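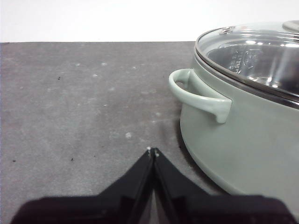 Veronika Sipos has cooked most of her dinners in one small electric pot since June. Her kitchen in Gumham has no stove, and after 9 years of sharing one with housemates she says she doesn't miss it.

"I make soup, rice, noodles, sometimes eggs," she said. "If it needs two pans, I don't make it."

She bought the pot mostly for its size. The counter is short, and whatever is on it has to earn the space. She likes a glass lid because she can check on rice without letting the steam out. She also likes having a plate in the same green - "I'd have been fine with any plate, but it does look tidier."

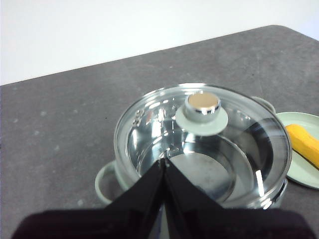
Her usual soup starts with 525 milliliters of water and a handful of red lentils. For noodles she drops to 330 milliliters and stays close by. She once tried 950 for a stew when friends came over and spent the evening wiping the counter.

Cleaning is the part she has opinions about. She washes the lid first, then the inside with a soft sponge, and dries around the handles with a towel. She won't let anyone use steel wool on it.
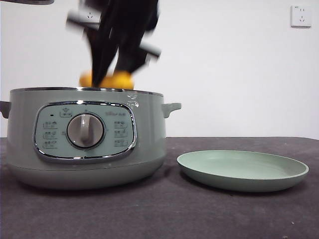
Jordan Dobson thinks she gives up too much by not frying anything. A pot that size is fine for one person, he said, but he would want a proper skillet by the second week.

Sipos has heard this before. "He comes over for the soup, though," she said.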